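3. Station closures and the Kurnard branch

The line from Ollwood to Kurnard has been reorganised so often that its staff reportedly kept the old letterheads in a drawer, confident that they would come round again. Romaniuk's history of the branch treats each change of owner as a turning point. We are less sure. The trains ran to much the same timetable under all of them, and were late in much the same places.

Ownership passed first from the Boiko company to the regional authority at Jemia, and then to the state. The second transfer is the one that matters here. The company had built its goods sheds close together and its passenger stations far apart, on the theory that parcels could not be expected to walk. The state inherited this arrangement, deplored it in print, and kept it.

What did change was the handling of small freight. Under the company, a parcel sent from Ollwood to Kurnard was entered in two ledgers, one at each end. Under the state it was entered in three, the additional one being held at Jemia, where the parcel did not stop. Around 1000 consignments a year went through the Ollwood shed, and the Jemia ledger accounts for 1094 in its best year. Whether the surplus reflects a busy season or a clerk who was paid by the line is a question the surviving papers decline to answer.
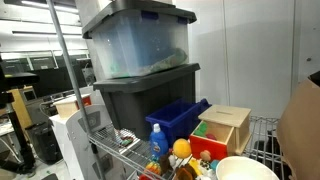
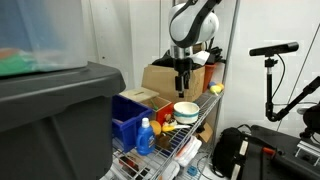
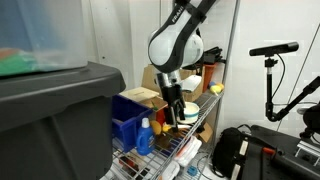

Figure 2. Wire shelving and stored items, three views.

Romaniuk reads the third ledger as a sign of central control. It may be so, but central control usually involves someone at the centre reading things, and the pages show few marks of it. No entry is queried. Sums carried forward wrongly in April are carried forward wrongly for the rest of the year, with great consistency. A simpler account is that Jemia had been promised a railway office when the line was taken over, and that an office must have something to write in.

The local press was kinder. It welcomed the new arrangements as modern, and went on doing so until the sheds began to close. The Ollwood shed went first and the Kurnard shed soon after, leaving the line for a time with full records of a service it no longer offered. The passenger stations, too far apart to be of much use to anyone, were spared -- chiefly, it seems, on the grounds that closing them would have meant visiting them.

None of this makes the transfer to the state a failure. Fares fell, wages rose a little, and the bridge outside Kurnard was at last repainted. It does suggest that ownership is a poor guide to how a small railway spent its days. We turn in the next section to the wage books, which are duller and more reliable.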